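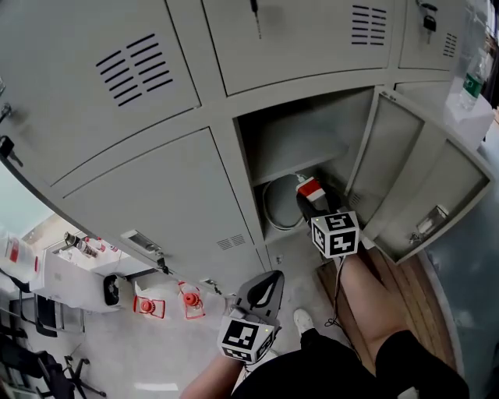 Lockers, one compartment open.

Call for participants: Court Observation Program
Issued by Dremingate Youth Law Office, September 2020

Dremingate Youth Law Office is accepting applications from high school students for its Court Observation Program. Participants attend open hearings in the juvenile and family divisions, keep structured notes, and submit a written record after each session. The program begins in January and runs for 8 weeks.

Positions available: 5

Eligibility
Applicants must be enrolled in grades 10 through 12 at the start of the program. No prior knowledge of court procedure is required. Applicants with an open case in either division, or with an immediate family member who is a party to one, should contact the coordinator before applying. Membership in a school service club is not required and carries no weight in selection.

Duties
Participants attend one session per week. A session lasts up to 5 hours, including a short briefing and a review period after the last hearing. Notes are taken by hand on the standard observation form. The form records the type of hearing, the roles of the persons who spoke, the order of business, and terms the participant did not understand. Names, initials, addresses and case numbers are not recorded. Forms are turned in at the end of the session and do not leave the building with the participant.

A closing report of 2 pages is due one week after the final session. Reports describe procedure only. Opinions on the outcome of a hearing belong in the review period.

Training
All participants complete the Evetti module before the first session. It covers confidentiality, courtroom conduct, and the difference between detention, adjudication and disposition hearings. A second module, Janevski, covers foster care review and is assigned to participants placed in the family division.
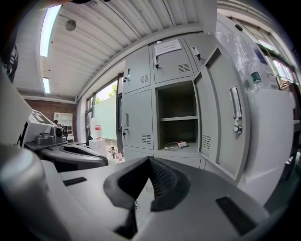
Gray gripper with black finger pads, near lockers.

Conduct and dress
Phones, smart watches and recording devices are not permitted in a courtroom. Participants remain seated while a hearing is in progress and leave only between matters. If the judge closes a hearing, participants exit at once without discussion. Business casual dress is required; hats and clothing with slogans are not accepted.

Compensation
The position is unpaid. Bus fare is reimbursed monthly on submission of receipts. Service hours are certified for schools that request them.

How to apply
Submit the Hakura application form, a parent or guardian consent form, and one reference from a teacher or counselor. Incomplete applications are returned without review. Forms are available at the front desk.

Placement questions: Cecilia Abubakari, Program Coordinator
Consent and confidentiality questions: Iddrisu Yakubu, Staff Attorney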